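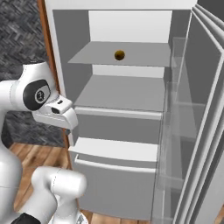
4. Storage habits and forgotten food

4.1 What the diaries recorded

The storage diaries were filled in by 874 households in Sanby and in the Cabrera district, which lies on the other side of the river and has mostly newer flats. Each household kept its diary for two weeks in July. The person who did most of the cooking was asked to write an entry whenever food was thrown away, giving the type of food, the place it had been kept, the reason for throwing it away and, where they could remember, when it had been bought. Over 2,000 entries could be used. Entries that gave no storage place were left out of the analysis in this section but are kept in the totals in Section 3.

We treat the storage place as the last place the food was kept before it was thrown away. This is a simple rule and it hides some movement. A loaf may go from the bread bin to the fridge and then to the freezer, and only the freezer would be recorded. The diary had a line for earlier places, but few people used it, and those who did tended to be the same people from one entry to the next. We did not try to fill in the gaps.

The words used for storage places varied a good deal. "Cupboard", "larder", "pantry" and "under the stairs" were all common in Sanby, where many of the older terraces still have a cold cupboard on the north wall. In Cabrera the kitchens are smaller and almost everything perishable was in the fridge. We grouped the answers under five headings: fridge, freezer, cupboard, worktop and other. "Other" was mostly garages, balconies and car boots. Fridge entries were then coded again by shelf, drawer or door, using the sketch that each household had drawn of its own fridge at the start of the study.

4.2 Full fridges and nearly empty ones

We expected most forgotten food to come from crowded fridges. This is the usual account in advice leaflets, where the jar at the back goes unseen behind newer shopping. The diaries bear this out in part. Cooked leftovers, opened jars and cut vegetables were often said to have been "at the back" or "behind something", and these entries were more frequent in the days after a large weekly shop.

A second pattern was less expected. A good many entries came from fridges that the household described as empty or nearly so. The food in question was usually a single item: one lemon, one egg, the end of a piece of cheese, half an onion in a saucer. People wrote that they had seen it each time they opened the door. One entry reads, "Looked at it all week, not enough to do anything with." Another says only, "It was just the one."

The difference matters for how such waste is explained. Food behind a row of jars is out of sight. A lone item on an otherwise bare upper shelf, as in Figure 1, is in plain view as soon as the door is opened, and being in view does not seem to be enough to get it eaten. When we spoke to households afterwards, several said that a single item did not count as food in the house. They would say there was nothing in, go out to buy a meal, and leave the item where it was. Small round fruits came up often in these talks, perhaps because they keep their looks for a long time and give little warning before they spoil.

We call these entries leftover singles. To be coded in this way, an entry had to describe one whole item or one remaining piece, and the household had to have marked its fridge as empty or nearly empty on the day in question. Both coders read every fridge entry. Where they disagreed the entry was read again by both together, and if there was still doubt it was left out of the group. The most common cause of doubt was condiments. A fridge with a full door of sauces and nothing on the shelves was called empty by some households and half full by others. We followed the household's own word in each case.

4.3 Shelf, drawer and door

Most fridges in the study had the standard layout, with shelves above, one or more drawers below and racks in the door. Households were asked which shelf they used for what. In practice few had a fixed order. Raw meat was kept low down in most homes, and milk was in the door in nearly all of them, but the remaining shelves were filled as space allowed.

The salad drawer produced the largest share of the fridge entries. This is unsurprising given what is kept there. Bagged leaves, cucumber and herbs were the main items, and the reason given was nearly always that the food had gone slimy or limp. People in Sanby who had a cold cupboard used the salad drawer less and also reported throwing away fewer root vegetables, although they threw away about as many leaves as anyone else.

The upper shelves gave fewer entries, and these were more mixed. In full fridges they were mainly leftovers in tubs. In nearly empty fridges they were mainly singles. We asked some of the households why a piece of fruit would be on a shelf and outside the drawer, and the answers were practical. The drawer was stiff, or had cracked and been taken out, or the item had been put down on the shelf while the rest of the shopping was unpacked and had stayed there. A few people had put it on the shelf on purpose so that it would be seen.

Door racks produced the fewest entries of all. Sauces and jams were rarely thrown away during the diary period, but this is likely to be an effect of its length. Such foods are cleared out once or twice a year in many homes, often before a move or a holiday, and a short diary will miss most of these clear-outs.

4.4 Temperature

A fridge thermometer was given to each household, with a request to place it on the middle shelf overnight and write down the reading in the morning. The guidance on the sheet was to keep the fridge at 5 degrees Celsius or below. Many readings were above this. The warmer fridges tended to be older ones, and fridges standing next to a cooker or in direct sun.

Warm fridges had more entries marked "gone off", as would be expected, and the link was clearest for milk and cooked meat. We found no clear link between temperature and leftover singles. The foods in that group were mostly hard fruit, eggs and cheese ends, all of which will stand a few degrees of extra warmth, and the reason given was often "old" or "didn't fancy it" with no sign that the food had spoiled.

Some caution is needed with the readings. They were taken once, by the households themselves, during a spell of warm weather. Several people wrote that they had turned the dial down after seeing the number, so the diary entries that followed belong to a colder fridge than the one we recorded. We have kept the first reading in every case.

4.5 Shopping pattern and household size

Leftover singles were most common among people living alone and among couples with no children at home. Larger households had them less often, which fits with what they told us: there was usually someone who would eat the last of anything. Larger households also had fewer days on which the fridge was called nearly empty.

Shopping pattern had its own effect. Households that did one main shop a week had most of their singles in the last days before the next shop. Those that bought food day by day had them spread evenly through the diary. In Cabrera, where there is a late-opening grocer close to the tram stop, daily shopping was common, and so was buying loose fruit and vegetables one or two at a time. It might be thought that loose buying would cut down on singles. In the diaries it made little difference. A lemon bought for one recipe that was never cooked was thrown away just as the last lemon from a net was.

The weight involved is small. A leftover single weighs far less than a bag of salad or a tub of cooked rice, and a household that used up every one of them would see only a slight change in its bin. Their interest lies mainly in what they say about how people judge whether there is food to be had. The advice most often given, which is to keep food where it can be seen, is directed at the crowded fridge and is probably sound there. For the nearly empty fridge it offers little, and the households we spoke to had mostly found their own ways round the problem. Some kept a soup pot going at the end of the week. Others moved the last items to a bowl on the worktop, where they said they were more likely to be picked up in passing. We did not test either habit, and the diaries do not hold enough detail to compare the homes that used them with those that did not.

Freezer and cupboard entries are dealt with in Section 5.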